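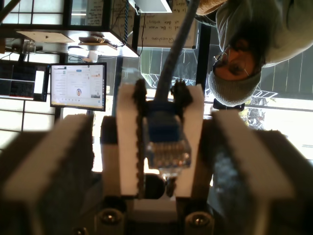

3 min read

Refugio Salinas has a low opinion of demos, including his own. He looks after the planning software at Prakine, a small shop that writes control code for robot arms, and when I asked him how well the new release handles network cables he answered with a question. "Handles them where? On my bench, with my lights, on a day I picked?"

The release is called Trerkura. It takes in what the wrist camera sees, guesses where the plug is and which way it faces, and plans a path to the port. The sales page says it "understands" cables. Salinas winces at the word.

"It doesn't understand anything. It has a guess about a plug and a number that says how good the guess is. Most of my job is that number, and I don't trust it yet."

The plug is the hard part, he says. On an RJ45 connector the end that matters is clear plastic, and clear plastic gives a vision system very little to hold on to. The team went for the colored boot instead and worked out the tip from there. That helps until somebody orders cables with a different boot. And the cable itself pulls. "You plan as if the thing in your fingers is a solid part. Then there's a few feet of gray cord behind it with its own opinion."

I asked for numbers and got them without any polish. In the last full run of 200 tries, 171 ended with the plug seated. Of the rest, he blames most on perception and a few on the planner timing out. He won't put the result on a slide. Every try used the same port, and the run was done before the team swapped Cordeiro, their old motion library, for a newer one.

"Run it again with the new library and I might get a better number. I might also get 73 out of 200. I've seen that happen over a changed default."

What he does like is dull. Uvitz, the in-house replay tool, lets him load a failed try and step through what the software believed at each moment. It has 700 saved failures in it. He reads them in the morning, before email.

Would he let a customer run Trerkura overnight with no one in the building? He thought about it – longer than the sales people would have liked.

"With the force limit turned way down, and a person checking in the morning," he said. "Ask me again in October."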